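Speaker notes – "A Place for Everything: Sorting Out a Seed Library"
Hepburn Garden Club, 5/22/20
Slide numbers are in the margin of my printed copy. Pause where it says pause, because I always forget to.

SLIDE 1 – title

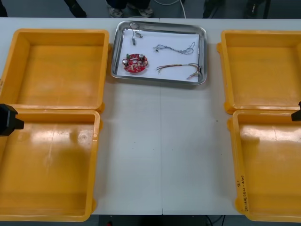 Good evening, everybody, and thank you for having me back. The last time I spoke to this club it was on tomatoes, and I ran so far over that we never got to the cake, so I have promised to keep an eye on the clock tonight. I want to talk about seeds, and mostly about what happens to them between the day you save them and the day you go looking for them again.

Ask for a show of hands: who has a drawer, a shoebox or a cookie tin at home with seed packets in it? Who could tell me what is at the bottom of it? (Pause. Let them laugh.)

SLIDE 2 – how we got started

Our seed library in Zamska opened in one corner of the reading room with 21 packets, most of them beans. People were wonderfully generous. They brought us envelopes, pill bottles, baby food jars, a whole sunflower head wrapped in newspaper. By the end of the second year we had 2862 packets and no system at all, unless you count "try the other cupboard."

Tell the story of the squash here. Short version: we handed out a packet marked "zucchini, I think" to a very trusting family and they grew gourds all summer. They were lovely about it and brought us one with a face painted on.

SLIDE 3 – what a seed wants

Cool, dark and dry. If you write down only one thing tonight, write that. A kitchen is a poor place to keep seed, and the cabinet over the stove is the worst spot in it. A spare bedroom closet on the north side of the house does very nicely. If you use the refrigerator, put the packets in a jar with a tight lid, and let the jar come up to room temperature before you open it, or you'll get damp forming on the paper.

Different seeds keep for different lengths of time, and I find people are surprised by this. Onion and parsnip are short-lived, and I like to buy or save those fresh each year. Beans and peas will usually give you 3 years without any fuss. Tomatoes can go a good while longer – I have grown perfectly decent plants from packets I was embarrassed to admit I still had.

SLIDE 4 – sorting

We tried alphabetical first. It sounds sensible, but is it "Bean, pole" or "Pole bean"? We had both, and also "Runner." Then we tried sorting by plant family, which pleased me and puzzled everyone else. What we use now is sowing time: early spring, late spring, summer, fall. A visitor walks in wondering what to plant this weekend, and we can send them straight to the right section.

Within each section we go by the common name, and the label must have the variety, the year and the town it was grown in. Pencil, please! Ink fades and runs, and I have squinted at enough purple smudges to last me.

(Hand around the sample labels. Get them back.)

SLIDE 5 – the germination test

Take ten seeds, lay them on a damp paper towel, roll it up and slip it into a plastic bag. Leave it somewhere warm and check it after a week. If eight or more have sprouted, sow as usual. If it's four or five, sow twice as thickly. Fewer than that and I would start over with new seed, unless it's a family variety you can't replace, in which case sow every last one and hope.

We did a big round of these last August and tested 323 packets, which meant paper towels on every flat surface in the building. I wouldn't do that many at once again. A dozen at a time is pleasant work with the radio on.

SLIDE 6 – swapping and giving back

A word about returns. We don't ask people to bring back the same amount they took, and we don't chase anyone. Gardens fail, rabbits exist. What we do ask is that they save from several plants if they can, and that they tell us if two kinds of squash were flowering side by side. (Point back to the gourd.)

SLIDE 7 – questions

Likely ones: can you save seed from hybrids (you can, but the children won't match the parents); do you freeze seed (only if it's very dry); where do I buy the little envelopes (stationery store, coin envelopes, the smallest size).

Remind them the sign-up sheet for the fall swap is by the door, next to the cake.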